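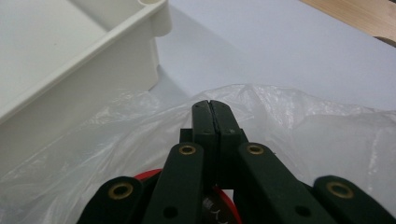
gumnut_77 wrote:

I'd leave the folding until last. Crumpled plastic never folds properly straight off. Spread it on a bed or a clean bit of floor, push the air out with your forearm from the middle to the edges, and leave it lying there while you have a cup of tea. Then fold it in half lengthwise, and in half again, and roll it up from one end. If you fold it both ways you end up with a slippery square that opens itself in the cupboard.

We do all our mattress and couch plastic this way. It goes in the hall cupboard standing up behind the vacuum.

saltbush wrote:

Same as gumnut but I don't bother with the rolling. Mine gets stuffed into an old pillowcase. Takes ten seconds. When I need it I pull it out, and so what if it's got creases in it, it's a sheet of plastic.

gumnut_77 wrote:

Fair enough if it's only ever going over the barbecue. If you're painting and you put a creased sheet on the floor, the paint runs into the creases and you kneel in it. Ask me how I know. My good work pants went in the bin after the laundry ceiling.

perch_and_reel wrote:

Why are we keeping it at all? Serious question. The thin stuff that comes round furniture isn't a drop sheet. It tears the first time you drag a ladder leg over it. We had a Vusby bookcase delivered last winter and I kept every bit of the wrap because it seemed a waste, and when I went to use it in spring it had gone sticky in one corner and split down the fold. Straight to soft plastics after that.

wheelbarrow wrote:

Depends which plastic, Perch. There's the crackly thin sort and there's the heavier sort that feels a bit greasy and doesn't make much noise. The heavier sort is worth keeping. The crackly sort I use once, usually to line the boot for a trip to the tip, and then it goes.

Original question was about putting it away before a move though, so I'd say sort it first. Keep the big pieces, get rid of the scraps. Small pieces are no use to anyone and they're the ones that float around the house for a month.

tin_roof (original poster) wrote:

Thanks all. Should have said more in the first post. We're out of the place in Lai Street at the end of July and the new one has no shed, only a cupboard under the stairs. I've got a stack of plastic from when the floors were done, plus whatever came round the table and chairs. I want to use it for the move and then keep what's left for painting the spare room. I don't mind doing it properly once, I just don't want a cupboard full of it.

saltbush wrote:

No shed! You have my sympathy. In that case use it as packing. Line the bottom of the boxes that have shoes and garden things in them, wrap the broom heads, put a piece between the pot plants and the back seat. By the time you've unpacked, half of it will be too dirty to keep and the problem is sorted.

banksia_lane wrote:

I disagree with using it round anything that's going to sit. We wrapped the cushions for the outdoor setting in plastic and taped them up, and they were in the garage for 4 months. Mildew on every one. Plastic is fine for the truck. Once you're there, get it off the same day. Old sheets and towels are much better for anything with fabric on it.

perch_and_reel wrote:

Yes to this. The mattress bag is the worst one, people leave it on because they're tired and then it's Christmas.

wheelbarrow wrote:

Mattress bag with the end cut open is all right for a week or so. But agree, not for storage.

tin_roof (original poster) wrote:

Good to know about the cushions, I was about to do exactly that. Has anyone kept the folded pieces in a tub with a lid? I have a Nurberg tub from the old laundry that would fit under the stairs.

gumnut_77 wrote:

A tub is good. Make sure everything's dry before the lid goes on, and I mean dry in the folds as well. Hang it over the line for an hour with pegs at both corners, on a day without wind or you'll be getting it out of next door's lemon tree. Write the size on a bit of masking tape and stick it on each roll. You'll thank yourself when you want the one that does the spare room and not the one that does a chair.

saltbush wrote:

Masking tape labels on plastic sheets. This is why I like this forum.

gumnut_77 wrote:

Laugh all you like, mine take one go to find.

banksia_lane wrote:

I label with a marker straight on the plastic, down in one corner. Tape falls off in the heat. Ours did anyway, but our cupboard backs onto the hot water.

wheelbarrow wrote:

Couple of other things for under the stairs, tin_roof. Don't put the tub at the very back. Anything at the back of an under-stairs cupboard stays there until you sell. And keep it away from small kids, the thin sheets especially. We tie ours in a knot before they go in the recycling bag.

Check where your soft plastics drop-off is too. The one near us at Retatska closed and I drove around with a bag of it in the car for weeks.

tin_roof (original poster) wrote:

Update, 07/07/2024. Sorted the lot this morning. Big pieces flattened on the lounge floor and rolled, gumnut style. The thin stuff is going in with the shoes and the garden gear. Cushions are wrapped in an old doona cover instead. Tub is a bit over half full, so there's room for the painting rags as well.

Tried it with marker and with tape. The marker rubbed off with my thumb so I went with tape. Sorry banksia.

banksia_lane wrote:

You need the permanent one!

Views: 1,317
Shares: 2
Comments: 11

READER COMMENTS

kettle_on
Rolling works for the plastic tablecloths as well. I use the cardboard tube from wrapping paper and a rubber band at each end.

northshore_mum
I've always folded mine in a square and never had it open up. Might be the weight of it. I do put a brick on top for the first night.

rusty_gate
Skip the plastic and buy one canvas drop sheet. Ours has done three houses. It costs more but it stays where you put it and you can wash it.

kettle_on
Canvas lets the paint through if you spill a proper amount. We use both, plastic underneath.

rusty_gate
Never had it go through. Depends how much you spill I suppose.

Load more comments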